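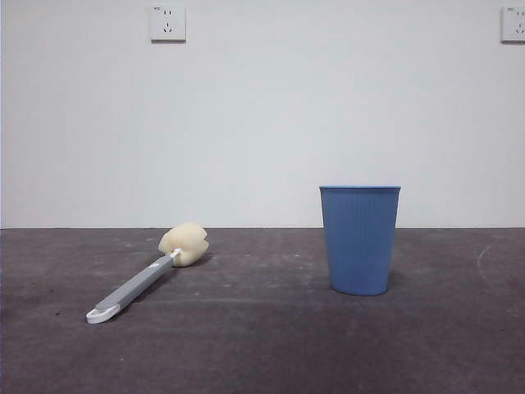

Handing over cup washing at the Cirham canteen

From 4th October the night wash passes to the automated line. Staff keep the hand wash for cups the line rejects.

1. Collect rejected cups at the end of each cycle.
2. Scrub the inside with a long-handled sponge brush, then rinse.
3. Enter the number in the shift log.
4. If more than 4 cups are rejected in one cycle, stop the line and call Birger Amundsen.

Hours remain unchanged. Requests for retraining go to Gudrun Söderlund.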